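Can anything with a motor sweep up yet?
Home Gadgets > General chat > October 2023

saltmarsh_pete
I've owned 3 robot vacuums. The latest, a Jalley, cost £258 and is frightened of the bath mat. Can a machine do one household chore properly yet, start to finish, without me following it about?

kettlewitch
Define properly. My Jalley does the hall every night and I haven't swept it since December.

saltmarsh_pete
Your hall is a rectangle with nothing in it. I have children.

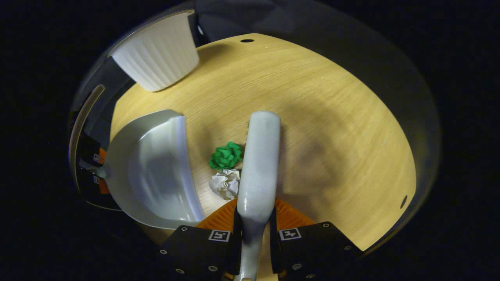
oddjob30
Vacuums are the easy bit, in my view. Drive about, suck, go home. Proper sweeping is two tools working against each other, and you press harder without thinking when something sticks. Take a white dustpan on a table with a couple of balls of crumpled paper beside it, one green, one white. A toddler would have a fair go at that. I'd still want to see a machine do it in my kitchen before I paid for it.

kettlewitch
A toddler would eat the green one.

brackenfold
Disagree with oddjob. At our place in Strickland we've a Kasis arm clearing offcuts from the saw bench, and it's been fine for 2 years. Slow, but it doesn't stop for a fag.

oddjob30
Same bench, same offcuts, same spot though?

brackenfold
Well, yes.

saltmarsh_pete
So it's my hall argument again — with a saw.

kettlewitch
Wake me when one will pour Drano down the shower and deal with the hair.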